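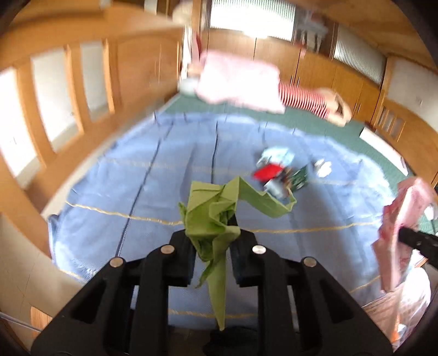 Just buy a box fan, wrote Bhupendra Singhal, under my last post about sleeping badly. It makes a noise, it moves the air, and it has never once asked him to create an account.

I own a box fan, Bhupendra. I love my box fan. In August I would marry it. But for much of the year it leaves me with cold ears and a neck like a plank, so I spent 14 nights with the Travik Serkanier, a white noise machine shaped like a large bun. I bought it with my own money, a fact I mention partly for disclosure and partly for sympathy.

## What you get

The Serkanier is a gray plastic dome with a speaker underneath, a cloth-covered top and a dial around the middle. It plugs into the wall. There is no battery, so forget about taking it camping, where I'm told people go to hear the real thing. In the carton you also get a cord (short), a manual (long) and a card thanking me for joining the Travik family. I have a family. They snore, and that's how we got here.

There are 15 sounds. I'll go through the ones I managed to have an opinion about.

**Fan 1 and Fan 2.** Both very good. Fan 1 is a desk fan in the same room and Fan 2 is a bigger fan down the hall. I couldn't hear a loop in either, and I lay there listening for one with real spite.

**Rain.** Fine. Steady, a bit hissy in the top end, like someone frying one long egg.

**Rain on Tent.** The same egg with a lid on the pan.

**Ocean.** Too slow. Each wave comes in, goes out, and leaves a gap exactly long enough for me to remember an email.

**Night Meadow.** Crickets, with a bird that calls every so often. I don't know what kind of bird it is or what it wants. It woke me at 4 a.m. and I lay waiting for it to go again. Skip this one.

**Train.** My favorite, against all expectations. A low rumble with a soft clack, and no announcements.

**Womb.** I left this for the parents among you.

The brown noise setting deserves its own paragraph and I'm giving it one. Brown noise is the deep, rolling kind, closer to a distant waterfall than a badly tuned radio, and cheap machines mostly make a mess of it. Their speakers are too small to go that low, so you get a sort of beige. The Serkanier does it properly. With the dial a third of the way up, it took the edge off a garbage truck and flattened a neighbor's phone call into something I could ignore, and I am someone who follows a neighbor's phone call closely. 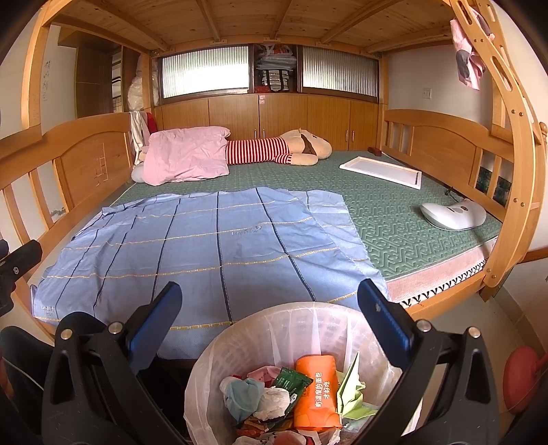 Mererid Bevan wants to know whether one machine can do for two people who like different volumes, and whether it matters where you put it. She has hers on the floor, and the upshot at her place is that one sleeper gets a waterfall and the other gets a rumor.

Placement matters more than anything printed on the carton. The speaker points down, so it needs a hard surface to bounce off. On a rug it sounds as if it has a cold. On a bare shelf it opens up nicely. I got the best results with it across the room, between me and the noise I was trying to hide, which meant the window. Next to my head it had to be quieter to be bearable, and then it didn't cover anything. As for two people and two volumes, you'll need two machines or one compromise, and I know which is cheaper. Start with the machine nearer the lighter sleeper and be ready to lose the argument.

## The app

Of course there's an app. You can skip it and run everything off the dial, and for the first few nights I did, like a happy person. But the timer and the wake-up fade only live on the phone, so in the end I went in.

Pairing took me the better part of an evening. The machine has to be told to look for the phone, the phone has to be told to look for the machine, and both of them would rather be asked by the other. On the fourth go I got a message that said "Error 2444." The manual doesn't list it. Travik's help page doesn't list it either. I unplugged the thing, swore at it, plugged it back in, and it connected at once. I've no idea which step did it, so I'd advise doing all three.

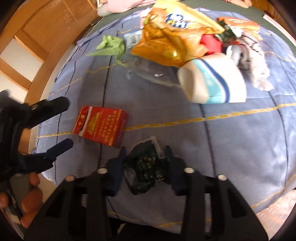 Once you're through the door, the timer screen is the best thing Travik has made. You set your night as a row of blocks and give each one a sound and a volume. Train until midnight, brown noise until five, then a slow fade. The blocks are big and plain, long dark lines one way and yellow ones the other, a lot like the pattern on that blue sheet, and I could work it half asleep with one eye shut and no glasses. I wish the rest of the app had been drawn by the same person. The volume slider is the width of a hair. The settings page has a tab called "Journey," and I have not opened it.

It also wants to send you a sleep score every morning. The Serkanier has no sensor of any kind, so the score seems to be based on when you pressed the button. I got an 81 for a night I spent mostly in the kitchen. Turn it off under Notices, then turn it off again under Reminders.

## Against the others

I still have the Shehata, the little square one I reviewed last year, so I ran the two of them on alternate nights toward the end. The Shehata costs about half as much and does a decent fan. It has no app, no fade and no timer, and its brown noise is the beige I mentioned. What it does have is a button you can find in the dark. The Serkanier's dial turns smoothly all the way around with no stop and no click, so at 3 a.m. you can't tell whether you're turning it down or up until you've woken everyone.

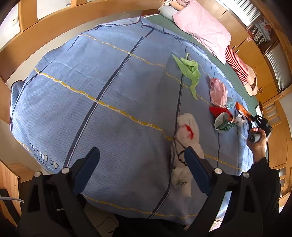

And they will wake, at full volume it's a serious piece of equipment. I turned it the wrong way on the ninth night and got a freight train at close range. Umesh Lodhi has the same complaint about his, and has put a blob of nail polish on the dial to mark the spot where he likes it. I've copied him. It looks terrible and works fine.

The Flornell I can't speak to. Three of you have asked. It's been out of stock every time I've looked, and I'm starting to think it's a very quiet product indeed.

## Should you buy it

If a fan does the trick and your ears don't mind, keep the fan. If you need low, steady noise over traffic or a relative, the Serkanier is the best I've tried at it, and I'd put up with the dial for the brown noise alone. Wait for a sale. They have one most months.

Four stars. It loses the fifth to the bird.

*Edit, May 2, 2025: Travik has pushed an update. The volume slider is wider now. Night Meadow still has the bird.*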